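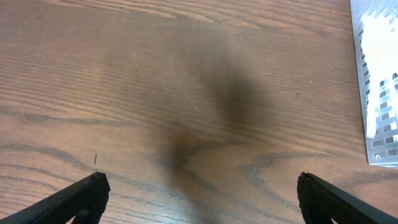 Diarmuid Lynch
Staff Reporter, Clultden

August 2020

The reading room at the Cullinane library in Clultden will have new tables when it reopens in October, the library said on Monday.

The old tables had been in use for decades and several had split along the joints. Staff looked at repairing them last winter but decided the cost was too high for furniture that would need work again within a few years.

Cusamley, a furniture workshop on the east side of town, won the order. The tops have a matte look and a strong grain, with long wavy bands and darker swirls that differ from one piece to the next. The library asked for a medium brown to go with the existing shelves, which are staying.

Each table costs $604 delivered. The workshop first quoted a lower price of $600, and the difference covers felt pads for the legs. Two of the tables will be set at a lower height for children and will stand near the picture books.

The library is also replacing its reading lamps. Those are coming from Gikine, which supplied the lights in the front hall. The old lamps clamped to the table edge and left dents in the wood, so the new ones will stand on weighted bases.

Readers are asked not to use the tables for cutting or gluing. A separate bench for craft work will be kept by the back door.

The reading room is closed while the floor is sanded. Books on hold can be picked up at the front desk during normal hours, and returns go in the slot beside the main entrance. The two public computers have been moved to the hall and can be used for up to an hour at a time.

The old tables will be offered to local schools first. Any left after that will be sold from the parking lot, at a date the library has yet to set.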